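Comment on fait la toilette de Lill, le robot de Mollholm

Lill trie des bouchons toute la journée, et à force, ses doigts de caoutchouc deviennent tout collants. Alors, avant de la bichonner, on prépare un peu de savon dans un petit flacon.

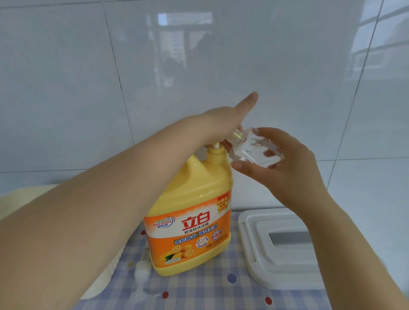
Baiba Paju nous a demandé si on ne pouvait pas plutôt passer le robot entier sous la douche, comme un vélo plein de boue. Eh non, les amis ! Dans son bras courent 18 fils électriques, et l'eau ne leur vaut rien du tout.

On commence donc par éteindre Lill et par débrancher sa prise – ça, c'est toujours le travail d'un adulte. Ensuite on retire ses 2 doigts, on les frotte doucement à l'eau savonneuse, on les rince et on les laisse sécher bien tranquillement sur un torchon. Le bras, lui, a droit à un chiffon à peine humide. Quand tout est sec, on remet les doigts et Lill attrape un premier bouchon, pour voir si elle serre comme il faut.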